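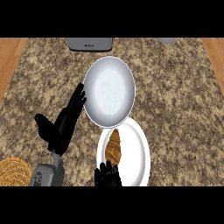
Figure 3. Head camera view from the simulated kitchen cell, with the counter, gray bowl, croissant on a white plate, and both hands.

3.2 Cell setup and upkeep

The simulated cell, which we call Gander, copies a kitchen counter in the Mapplebeck test space. It holds one robot with two arms, a black hand on each arm, and a camera at head height. All training runs and most of the tests in Section 4 were done in this cell, so we describe how it is set up and how we kept it in working order between runs.

Each episode starts from a stored layout file. The file gives the position of the counter, the bowl, the plate, and the food item, along with the joint angles for both arms. The bowl and the plate are placed close together, and in some layouts the plate overlaps the lower edge of the bowl in the camera view (Figure 3). We kept these layouts because the real counter is often crowded too. A gray appliance stays at the back of the counter and is treated as a fixed body. It has no moving parts in our model.

The hands needed the most attention. In the first version, the fingertips used the collision shapes supplied with the Zoteck hand model. These were coarse, and a fingertip could sink into a soft-looking object such as the croissant before any contact force was reported. Rimantas Kalniņš replaced them with smaller shapes fitted to each finger segment. We also lowered the physics time step to 2 ms. With both changes in place, fingertip contact was reported at the visible surface in all 13 of our standard check poses. The smaller time step made the cell slower to run, and we accepted this.

Camera alignment was the second source of trouble. The head camera is attached to the neck link, and an early update to the robot file moved that link without moving the camera. The arms then looked correct from the outside but appeared shifted in the policy input. We now render one still from the start pose after every change to the robot file and compare it with a saved reference. If the two differ, the change is held back until the offset is found. The camera image is wider than it is tall, and we pad it with black at the top and bottom to reach the square input size – the padding is part of what the policy sees, so it must not change between versions.

A short reset routine runs every 200 episodes. It reloads the layout files, clears the contact cache, and moves both arms through their full range with no objects on the counter. Mārtiņš Vanags added this step after we saw small errors build up in the left wrist over long runs. The errors came from a rounded joint value that was carried over from one episode to the next. The rounding has been fixed, but we kept the routine, and it has caught one other fault, a swapped pair of finger joints in the right hand.

Object weights and friction values were taken from the Fumedach household set and then adjusted by hand. The plate was the hardest to get right. With the supplied friction it slid away when a hand touched the food from the near side, so we raised the value in 5 steps until it held still under a light push. The same value is used for every plate in the study.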